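Recording Bowl-Stacking Examples: Tips for the Kitchen Bench
Plindanier Household Skills Group
Prepared by Armindo Patrício. Revised 7/21/24.

These notes are for operators who record dish-handling examples for the Stillarora learning system. They cover setup, lifting and the review of finished recordings.

Clear the tabletop of crumbs and packaging before the first recording. Set the shelf in place and confirm that both grippers can reach it without touching the posts. Plan each session as 24 recordings, followed by a break.
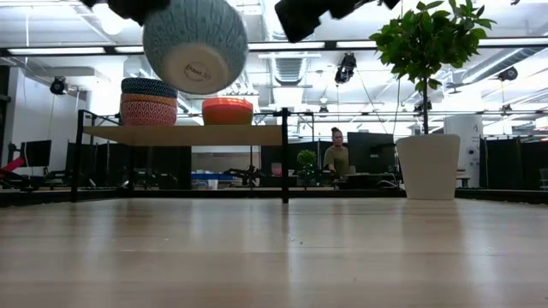

Label every dish before it enters the rotation. The system does not read the labels, but the person checking the recordings does, and a missing number slows the review considerably. Write in dark marker on the unglazed base, as was done on the ridged blue-gray bowl, where the lettering shows when the bowl is tilted. Renew any label that has begun to fade.

Vary the starting layout between recordings. Move the bowls to new positions, change the order of the stack, and exchange the left and right arms for the first lift. A set of 50 recordings with the same layout teaches very little.

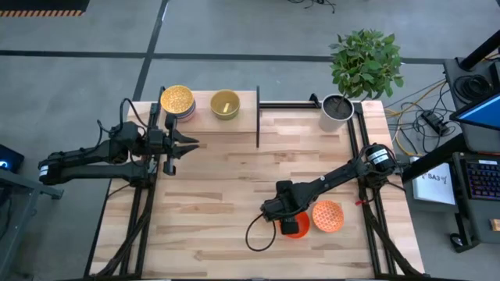 Operators should move at a steady pace and pause briefly before closing the gripper. If a bowl slips, finish the movement and mark the recording as a recovery. Do not delete it. Recoveries are kept in a separate folder and reviewed by Aníbal Patrício.

At the end of the session, return the dishes to the cabinet in numbered order and enter the recording count in the log. Damaged dishes should be withdrawn and their numbers retired.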